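Filed under: Shop Notebook / Textiles

September, sock table, after lunch

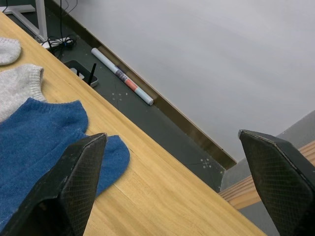
Blue fuzzy one in front, light gray ones behind.

OK, so the sorting notes I promised Aoi. I went through the whole Narnitz bag this time (finally!) and I'm much happier with it than with the Hayashi lot. The heathered gray yarn is lovely to handle and the ribbed cuff gives you an obvious end to start from, so pairing those went fast. The blue is another story. It's a fuzzy knit and it grabs at everything, including the sock underneath, and twice I picked up a gray by accident and didn't notice until I was folding.

What I settled on: grays first, cuffs all facing the same way, then the blues on a second pass. Laying them out in a loose row beats heaping them, even if it eats up table. I tried cuff-over folding on the blues and they spring back open, so I'm rolling them from the toe instead – slower, but they stay put in the Domis bin.

Weights, before I lose the sticky note: the full bag came in at 635 g and the grays alone were 175 g. I still need to weigh the blues separately, the scale was drifting and I didn't trust it.

Aoi Okabe wants to try the same thing on the felted slippers next. Fine by me, but I want the lint roller back first!! Also out of small labels, so ask Gasis for another roll of 200.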